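Mesa redonda Drosance 80
Referencia: Gethin 8/2
Precio: 390 €, transporte aparte

Ustine presenta la Drosance como «la mesa que se adapta a todo». Llevamos bastantes años vendiendo mesas y esa frase la hemos leído en demasiados catálogos, así que vamos por partes.

El tablero mide 80 cm de diámetro. Para dos personas está bien; para cuatro, depende de lo que cenen y de lo que se aprecien. El fabricante habla de cuatro plazas «cómodas». Nosotros ponemos dos en la ficha.

También promete un acabado que no se marca. En la tienda pedimos posavasos, por si acaso. La garantía es de 2 años y excluye las manchas, cosa curiosa en una superficie que supuestamente no se mancha.

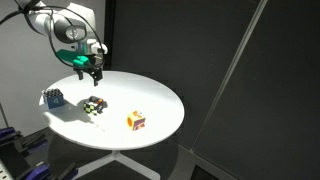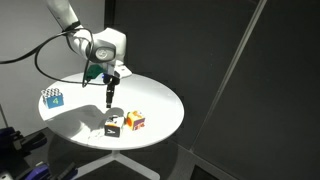
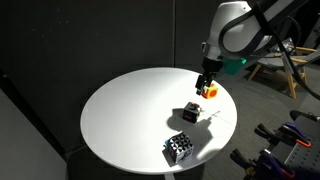 Rhona Cruickshank nos escribió que exageramos con lo de las plazas: en su casa comen cuatro a diario, con platos normales, y lo único que le sobra a la mesa es el precio. Lo del precio no se lo vamos a discutir.

Montaje: 8 tornillos y una llave incluida. Las instrucciones dicen diez minutos. Calcule más si el suelo está desnivelado, porque los pies regulables tienen poco recorrido.

Limpieza: paño húmedo y jabón neutro. Starnero vende un limpiador específico que no hemos visto hacer nada distinto.

Plazo de entrega: los pedidos hechos ahora salen en abril, según Ustine. Devoluciones solo con el embalaje original.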